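Trollska
A thread on what I learned from rewriting the grasp timing in our policy runner. It is long, sorry. Software only, no hardware talk.

1/
Our runner is called Honik. It takes the output of the policy, which is a short chunk of 16 future actions, and sends them to the arm one after another. When the chunk is half used, we ask for a new one. Simple on paper.

2/
The problem was with soft objects. With a rigid cup, the fingers close, the width stops changing, and Honik decides "grasp done". With a soft thing the width never really stops. It becomes smaller and smaller, and our check was waiting for a flat line which did not come.

3/
So the arm stayed over the object and continued to squeeze. Then the timeout came, and the planner believed the grasp had failed. It opened the fingers and tried again. I watched this loop for a whole afternoon before I understood that the policy was innocent. 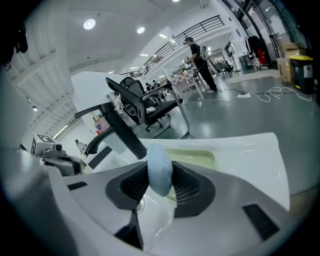
4/
The width signal is what I wanted to fix first. I stopped asking "is it flat?" and I now ask "is the closing slower than the command by a clear margin?". For a sponge-like object this is a much better question. Look at the light blue one between the ribbed pads: the top keeps its round shape while the lower part is squeezed narrow. A flat-line check has no idea what to do with such a thing, but the difference between commanded and measured width can say a lot.

5/
The margin is one parameter in the config. I tried to make it depend on the closing speed and it became worse, so I went back to a constant. If somebody has a nice formula for this, please write to me.

6/
Second topic: time stamps. The image and the width do not arrive together. In the old code we paired each image with the latest width we had, and "latest" could be quite old. The policy then saw fingers already closed on the image and a number which said they were still open.

7/
Now we keep a small buffer of widths and interpolate to the time of the image. The buffer holds 100 samples. It is more than needed, but memory is cheap and I do not want to think about it again.

8/
I also found a unit mistake, and it was mine. One module wrote the width in metres and the logger multiplied by 1000 to show millimetres. Then a second tool read the log and did the same multiplication again. The plots looked fine because the axis was scaled automatically. Please label your axes – I say this to myself also.

9/
Third topic: replay. We have a small tool, Hoani, which plays a recorded episode through the same grasp check, without any arm. Before, we tested the check only on the live system, and this was slow and a bit stupid. With Hoani I can change the margin and see at which step the decision flips.

10/
One warning about replay. It is good for detection code, but it can not tell you what the arm would do after a different decision. The recording continues as it was recorded. I forgot this for one evening and was very happy with results that meant nothing.

11/
What is still open: when the object slips slowly, my new check says "grasp done" and then keeps this opinion too long. I would like a second check which runs during the lift. The first version is on a branch, but it reacts to every small vibration.

12/
I will merge the time stamp part this week. The grasp check stays behind a flag until we have replayed all old episodes from the Hoddale set. Version 2 of the config format comes together with it, so your old files will need one new line.

13/
Somebody asked already: yes, the default for rigid objects stays the same. If you only pick up cups and boxes, leave the flag off for now.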